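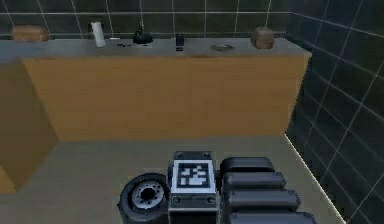

投稿者：フラウケ・シュテューバー
2025年1月8日　カテゴリー：アイスホッケー、日記

先週末の試合のことを書きます。私の日本語はまだ完全ではありませんが、ドイツ語で書くと同じチームの人は半分くらいしか読めませんし、英語で書くと私が面白くないので、このブログは日本語のまま続けます。間違いを見つけた方は、コメント欄で教えてください。前回は「氷上」の読み方を教えていただき、ありがとうございました。

私たちのチーム、スキバッハ（Skivach）は、社会人の女子リーグの二部に入っています。去年の10月にシーズンが始まり、今は前半が終わったところです。順位は下から二番目です。土曜日の相手はオンドゥラ（Ondura）でした。オンドゥラには開幕戦で1対6で負けています。そのとき私は三点目の失点のきっかけを作りました。自陣の青い線の近くで、見ないで後ろにパスを出したからです。その場面を今でもときどき夢に見ます。

今回の結果は3対4、延長戦での負けでした。延長で負けても勝ち点が一つもらえますから、更衣室の雰囲気は悪くなかったです。でも私は少し悔しいです。いいえ、かなり悔しいです。

第1ピリオドは、ほとんど自分たちの陣地にいました。シュートの数は数えていませんが、ゴールキーパーのオーラ・フィッツジェラルドがずっと動いていたので、多かったのだと思います。オーラはアイルランドの人で、大学まではフィールドホッケーの選手でした。スケートを始めたのは日本に来てからだそうです。ですから横の動きは今も少し遅いのですが、角度の取り方がとても上手です。相手の選手がシュートを打つ前に、もうそこに立っています。最初の失点は味方のスケートに当たって方向が変わったもので、これはどのキーパーにも難しかったと思います。

第2ピリオドの初めに、ディフェンスの一人が膝を痛めて下がりました。ディフェンスが三人になり、監督が私に「下がれるか」と聞きました。私は普段は左のウイングです。ディフェンスの経験は、子どものときに一年間だけあります。「はい」と答えましたが、答えてから、後ろ向きに滑る練習を最近ほとんどしていないことを思い出しました。

後ろから見るリンクは、いつもと違う場所のようでした。ウイングのときは、パックと壁と、目の前の相手を見ていればだいたい間に合います。後ろにいると、十人の選手が全部見えます。見えるのに、どこへ動けばいいか決めるのが遅いです。初めの三回の交代では、相手が来てから下がり始めて、二回抜かれました。二回ともオーラが止めてくれました。ベンチに戻ったとき、パートナーの先輩に「もっと早く下がって、もっと遅く出て」と言われました。日本語として意味は分かりましたが、体で分かるまでに10分ぐらいかかりました。

その後で2点取りました。一点目はパワープレーで、ゴール前の混雑の中から押し込んだ点です。二点目は、私が自陣の角から壁を使って出したパックが、偶然ちょうど良いところで止まり、味方が一人で持っていきました。記録では私にアシストが付いています。偶然だったことは、ここだけの話にしてください。

第3ピリオドは取って、取られて、取られて、残り二分で3対3でした。最後の同点のゴールを許した場面は、私の正面でした。相手の13番が外へ行くと思って体を開いたら、内側に切り込まれました。動画で見直すと、13番は直前に一度、顔を上げて内側を見ています。次は胸だけでなく、顔も見るようにしたいです。（監督は「胸を見ろ」と言いますから、これは監督には内緒です。）

延長は三人対三人で、一分も続きませんでした。私は氷の上にいませんでした。ベンチからはよく見えなかったので、何も書けません。

道具のことも少し書きます。前に質問をくださった方がいました。スティックはゼミックス（Zemix）のものを二本、交互に使っています。硬さの数字よりも、自分で切ったあとの長さのほうが大事だと私は思います。今のものは顎より少し下です。ディフェンスをするなら、もう少し長いほうが相手に届くそうですが、切った棒は元に戻りません。練習のときだけ先輩の古いスティックを借りることにしました。手袋は親指のところに穴が開いていて、母が送ってくれた丈夫な糸で縫いました。もう一年は使えます。

リンクの後ろの方の席は、この冬から暖房が弱くなりました。見に来てくださる方は、座布団と厚い靴下を持ってきてください。土曜日は八人の方が応援に来てくださって、終わりまで残ってくれました。ドイツ式の太鼓を持ってきた方、音は私にも聞こえました。ただ、次からは相手の選手が怪我をしているときには休んでいただけると助かります。

試合の後は、いつもの店、ジェンティーレ（Gentile）で遅い夕食を食べました。オーラはスパゲッティを食べてから、もう一度メニューを頼みました。キーパーは防具の中で本当にたくさん汗をかくのです。膝を痛めた選手も来ていて、氷の袋を椅子の上に置いて笑っていました。医者に行くのは週明けだと言っていましたが、今日連絡があり、靱帯は大丈夫で、三週間休めば練習に戻れるそうです。良かったです。

ということで、次の三週間は私がディフェンスを続けます。来週の練習は夜九時半からで、終わると終電に近い時間になります。それでも少し早く行って、リンクの外の廊下で後ろ向きの足の動きをやるつもりです。

次の試合は再来週の日曜日、相手は首位のチームです。開始時間がまだ決まっていないので、分かったらこの記事の下に書き足します。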